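Baking Theory, Week 3: Creaming, and what it is supposed to do
Handout prepared by Sorcha Mowat
2020-02-10

Most recipes tell you to beat butter and sugar until "light and fluffy". I would like to know how light, and compared with what. Catriona Aitken's notes from last term say the colour should go from yellow to off-white, which depends a good deal on the butter you bought.

The usual claim is that sugar crystals cut air pockets into the fat and that baking powder then enlarges them. Fine, as far as it goes. The part I doubt is the timing. Ten minutes in a stand mixer can warm the butter until it slumps, and slumped butter holds air badly. Start with butter at 21 degrees or a little under and check it with a thermometer.

Also treat these with suspicion:

Room temperature eggs. Worth doing, but a batter that looks curdled often bakes up well enough once the flour is in.

Sifting 3 times. Once gets rid of the lumps. I have yet to taste the other two.

Adding flour in alternation with milk. Helpful in a wet batter, and mostly habit in a stiff one.

For Thursday, bake two plain butter cakes using 100 grams of sugar in each. Cream one for two minutes and the other for six. Leave everything else alone, including the tin.

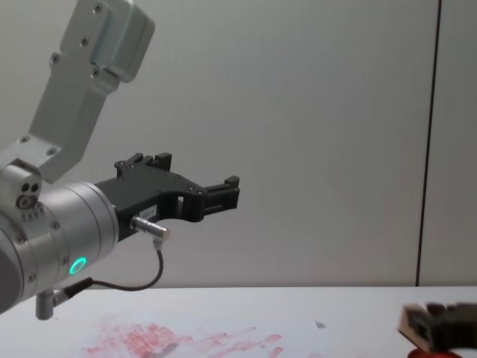
Cut both cakes through the centre when they are fully cool and write down what you find before you compare with your neighbour. If you can't tell them apart, put that in your notes.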